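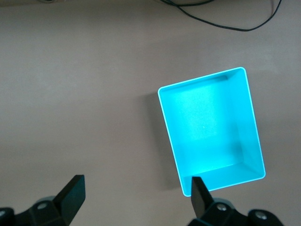
Sayaka Fujimoto asked whether the group still needed one bin per table, or whether a shared set by the door would do. She said that on Sunday people were walking across the room with their hands full and putting things down wherever there was space.

Tetsuya Tanabe (chair) said he would prefer one per table, and that the item should be settled before the money was discussed. Agreed to take it first.

1. Bins for the sorting tables

The blue bins stay as the standard bin for small items. There was some talk of going to the deeper Sorberg boxes. Against: they stack badly and the shorter helpers can't see the bottom when they are on a table. For: they have lids. No change for now.

Each table gets one bin for finished items. It starts the session empty and goes back on the shelf empty. Items that can't be placed by the end of the session go in the carton under the window, with a note – not left in the bin for the next group.

Sayaka raised the cleaning. Some bins came back in March with sticker residue and grit in the corners. Warm water and dish soap is enough. No scouring pads, they leave the plastic dull. Whoever closes up does the wiping.

Decision: one bin per table, 13 in all. We have the bins for this, but 4 are cracked at the rim and should be replaced.

2. Replacements

Tetsuya had two prices. Flilto sells a similar size but only in white and gray. Juditz has the blue, slightly shallower, and will deliver. It was felt that keeping one color matters, as the labels on the shelves go by color and would all have to be redone.

Decision: order from Juditz. Tetsuya to place the order. The cracked ones can be kept in the garden shed for pots if anyone wants them, otherwise they go out with the recycling.

3. Tables

The folding tables are fine. Cords on tabletops came up again. Please run them along the back edge, or tape them down, so that a bin can be slid across without catching. Sayaka has tape. A longer extension cord was suggested and left for next time.

Lighting: the far end of the room is dim after 4 in the afternoon. It is hard to tell the dark buttons from the navy ones. Levchenko, who hold the lease, have been asked about a second ceiling light and have not replied. Tetsuya will write again.

4. Buttons and small hardware

The large donation is still not finished. The count on the delivery slip was 3000 pieces, and 55 bags have been filled and labeled so far. Zippers to be kept apart from now on – they tangle with everything. Hooks and eyes stay on their cards.

Question whether single buttons are worth bagging. Views differed. Left open.

5. Any other business

The key to the side cupboard is missing. Sayaka thinks it may be in the cash tin.

Next session as usual on Sunday. Tables to be set up before the doors open, bins out last.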